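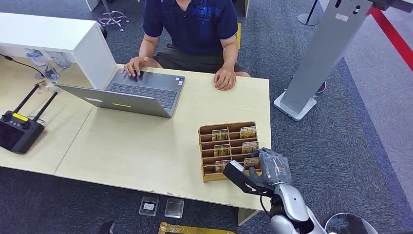 Laptop open, card packs to the right.

Opinion > Living Here > Holidays

Every October the shops in Baridton fill up with flags for Founders' Day, and every October I get grumpy. I've lived here nine years and I love the place (the bakery alone!), but must we be told to love it by a banner on every lamp post?

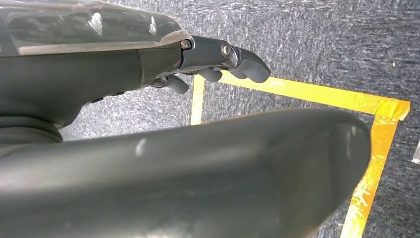

My neighbour Malsha says I'm a misery and that people just like a parade. Fair enough, so do I. What bothers me is the speech, the bit where the town is the best in the world and anyone who moans about the buses should move to Rakau. I moan about the 331 bus because I want to stay!

Comments

Kęstutis Vītola: The 393 is worse.

Mayu Ichikawa: I cried at the parade and I'd do it again. Keep the banners.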